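Handout 3
Care of hand tools for wet cleaning: mitts, squeegees, small containers
Course: Cleaning of Vehicles and Glass Surfaces, first level
Teacher: Hatem Gaber

Please read before the practical in the Astley room. The tools for this part are kept in the gray metal bin on the table. Bring your own gloves, size marked on the inside.

1. What we did last time

We finished the part about water and soap. Remember that the amount of shampoo is written on the bottle and we follow the bottle. Several of you asked if more shampoo gives more cleaning. It gives more foam, and then more rinsing. In the Dukex exercise the group with the double amount needed a second rinse of the whole door, and there was still a film on the glass near the mirror.

2. The microfiber mitt

A mitt with long fibers holds a lot of water and lifts the dirt away from the paint. The dirt goes between the fibers and stays there until you rinse. For this reason the mitt is rinsed after every panel, also when it looks clean.

Rules for use:
Start at the roof and go down. The lower doors and the sills come last.
Use straight movements, without pressing. The weight of the wet mitt is enough.
If the mitt falls on the ground, it is finished for this car. Put it aside for washing and take another.
Wheels have their own mitt. Never exchange them.

Washing the mitt: warm water, mild detergent, no fabric softener. The softener covers the fibers and they do not take water well anymore. Shake the mitt, pull the fibers apart a little with the fingers, and let it dry in the air. Do not lay it on the heater. In May we lost two mitts this way – the ends of the fibers became hard and we could use them only for wheels.

Before you begin, feel the mitt with your bare hand. You are looking for sand, small stones, pieces of leaf. Fluffy fibers hide these things very well, so the eyes are not enough.

3. The squeegee

Two parts are important: the head and the handle. Wipe the head with a damp cloth before the first pull and again between pulls. If you see a thin line of water left on the glass, always in the same place, then there is damage or dirt on the edge at this place.

Hold the handle lightly and keep the same angle from the top to the bottom. Most beginners change the angle in the middle, when the elbow passes the body. Practice slowly on the test window first. Each new pull covers a little of the one before.

Do not store a squeegee so that it stands on its edge, or with something heavy on top of it. The edge takes a bend and after one week you can see it on the glass.

4. Small containers

We use open plastic containers for small amounts of mixed solution and for parts which must not be lost, for example screws and brackets. One container has one purpose on one day. Write the content on a piece of tape and remove the tape when you are done. Before you put a container back, rinse it and turn it upside down until it is dry.

5. Keeping the tools together

When the work is finished, every tool is checked, cleaned and dried before it goes to the cupboard. Sweep out the bin also, the dust in it goes directly into the fibers of a mitt.

The order numbers are on the list from Kamel: the mitt is 892 and the squeegee is 485. If something is worn out, write the number in the Wanach notebook with your initials. Please do not throw anything away before I have seen it.

6. For the next lesson

Write half a page about one tool which you use at home or at work. Explain how you clean it, how you dry it and where you keep it. Drawings are welcome. Bring the page on paper, I cannot open all the file types.

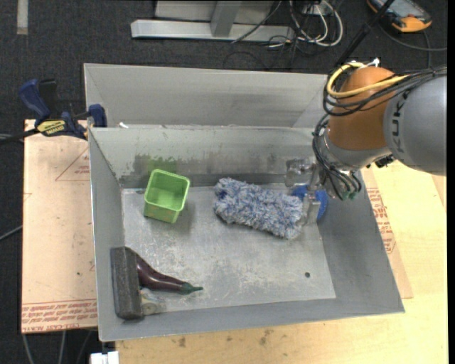
If you were absent from the practical, you can do the window exercise in the first break of the next lesson. Tell me before 9:00 so that the test window is free.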